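Grinditz T50 Push-to-Talk Handset

Product page last revised Mar 9, 2025

Overview

The Grinditz T50 is a two-way handset for sites that already run a private LTE network or plan to install one. It carries group calls, one-to-one calls and short text messages on the same SIM. A public carrier subscription is optional and can be added to the second SIM slot at any time.

The T50 replaces the T40. Batteries and belt clips from the T40 fit the new model. Desk chargers do not, as the contact spacing was changed. The multi-bay charger can be converted with an adapter plate, ordered separately.

Radio and network

The handset registers on the private network first and falls back to the public carrier only if the administrator has enabled fallback in the Tillusar console. Fallback is off by default. Handover between cells on the same core is automatic. Handover between private and public networks drops an active call, and the user has to key again.

Call setup within a group takes roughly 900 milliseconds on a lightly loaded cell. Setup is longer for the first call after the handset wakes from deep sleep. Administrators who need consistent setup times should disable deep sleep in the power profile and plan for shorter battery life.

Each handset stores up to 50 talk groups. Group lists are pushed from the console and cannot be edited on the device, apart from the order in which they appear.

Audio

The speaker faces forward and sits below the display. Two microphones are used for noise reduction, one beside the speaker and one on the rear cover. Covering the rear microphone with a holster reduces the effect noticeably; use the open-back holster where background noise is high. Wired headsets connect through the side port. Bluetooth headsets are supported, but the push-to-talk button on third-party models may need to be mapped by hand under Settings > Accessories.

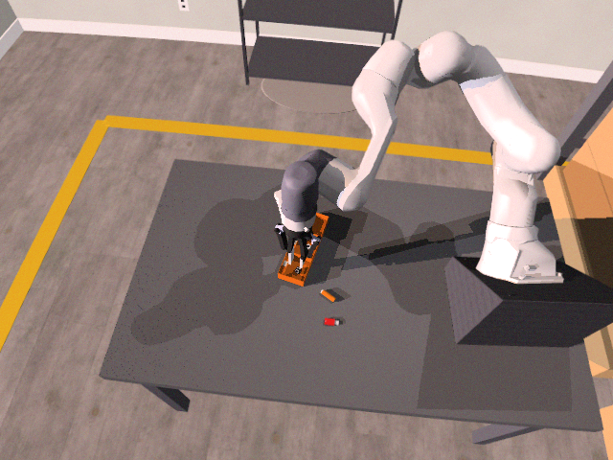 Simulated view: white robotic arm with its gripper over an orange tray.

Battery and charging

The standard battery is removable and can be swapped without tools. The handset keeps its network registration for a short period during a swap if the cover is closed again promptly. USB-C charging works with the battery fitted. Charging stops when the cell temperature is outside the permitted range, and the status light blinks amber until it returns.

Do not store handsets fully discharged. For seasonal sites closing in November, charge to half, remove the battery and keep both parts in a dry room.

Management

Firmware is delivered through the Tillusar console. Updates install only while the handset is in a charger, and a failed update rolls back to the previous version. The current release is build 1932. It corrects a fault in which the channel knob skipped a position after a restart, and adds the Durán location module as a licensed option.

Handsets on builds older than version 2 must be updated over USB before they can join the console.

In the box

Handset, standard battery, belt clip, wrist strap, USB-C cable, quick start sheet. Chargers and SIM cards are not included.

Ordering and support

The T50 is sold through Wusari and its regional dealers. Fleet pricing and trial units: Esi Yakubu, sales desk. Network planning and core compatibility: Nighat Jafri, technical support. Please have the core software version and the band in use ready when contacting support.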